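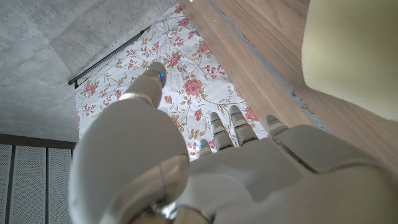 Before we pick a task for the club demo in November, I'd like to settle the hand calibration. The thumb still needs its own offset. With the blue light near its tip lit, I take the motor as powered, so I would look at the joint limits first. Please use the 2 file in the Undden folder.

Napaporn Kaewsai wrote:

> Do we keep the old grip table? It has 13 poses and the Sorko team only used nine.
>
> Also, who has the login for Pritach?

Keep all 13 for now. I'll mark the four spare ones in the table and we can drop them after the demo.

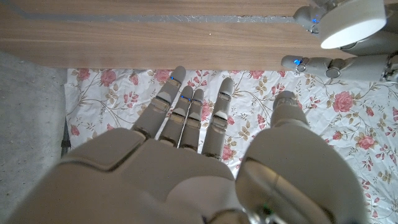
The log should stop at 2,000 lines per run, or the upload fails. I have the Pritach login and will send it to you off list.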